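2026-01-12

Well, so much for my quiet first week back. I had one job, which was to get the play-food sorting routine running long enough to hand a clean set of runs over to Dekley, and instead I spent most of it on my knees with a flashlight looking at cables.

It started right after lunch. The arm was on run 67 (I'd set it up for 200 and was feeling pretty smug about the pace) when the gripper stopped halfway through closing and just sat there. No crunch, no alarm, nothing. The software still thought it was closed! So the arm went up, moved over, went down, let go of nothing, and logged a nice green success. Then it did it again. I only noticed on the third one, when I looked up from my sandwich wrapper and saw the potato sitting exactly where I'd left it.

I hit the stop, swore at it a little, and did a reset. It came back up fine, which I hated, because a fault that goes away by itself is going to come back when I'm in the middle of something important. So I put the eggplant back on the table and the potato on the red plate, and went again at slow speed with my hand on the stop button. 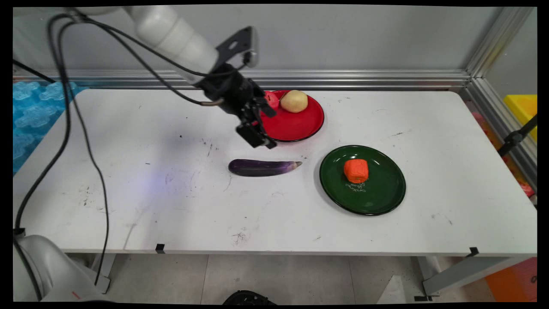

Why didn't the arm stop by itself when the gripper jammed?
The arm and the gripper have separate controllers, and the arm only checks that its "close" command was received. It never asks how far the fingers moved.

I wrote that down in the logbook in almost those words, so the next person doesn't have to work it out from scratch. The Kustine manual does mention it, on page 400-something of the PDF, under a heading that has nothing to do with grippers. Thanks, Kustine.

Anyway, slow speed. It ran okay for a while and then I got it to fail on purpose, sort of, by sending it way out to one side. The gripper dropped off the network for a blink and came back holding its last position. Sent it back to the middle -- fine. Out to the side -- gone again. So it's the cable, or the connector at the end of it, and I'm leaning toward the connector. Those loops have been bending in the same spot since we moved in at Clistside and I never did get around to putting proper strain relief on them. That one's on me.

What bugs me is the safety side. A gripper that quits and holds still with a toy vegetable in it is a nuisance. But it can also wake up again and finish the move it was in the middle of, and I had my fingers near it at one point, thinking it was dead. I didn't get pinched, but I felt pretty dumb afterward. New rule for me, starting now: full stop, power off at the box, and then hands.

I swapped in the spare cable from the Oltmanns kit, which is a touch too short but good enough for testing, cleared everything out from under the fingers, and did open-and-close cycles over bare table for a good long stretch. I also pulled up the wrist camera, mostly so I could watch the fingers without sticking my face in there. (That table needs a scrub so badly.)

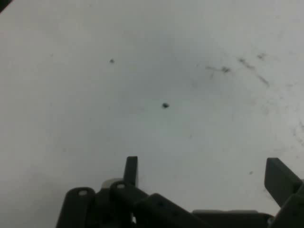
Gripper over the table, jaws apart. Note to self: bring the good cleaner.

The spare hasn't dropped out so far, even way out at the side where the old one quit every time. I'm not calling it fixed. I'd like to see it get through a whole batch of 200 before I believe anything.

The bigger chore is all those green successes. I have to go back through the log and throw out every run where it was carrying air around, and I don't totally trust the ones just before that either. I'll probably toss the lot and start over. It hurts, but Dekley would find them in five minutes and then I'd get the phone call.

Still to do: order a longer cable, ask Oltmanns whether they sell the connector by itself, and add a check on the finger position before the arm is allowed to lift. That last one should be maybe ten lines of code and I've been putting it off since we got the thing. I told Dekley they'd have their runs in February, so there's a little slack left.

My knees are killing me. Soup and bed.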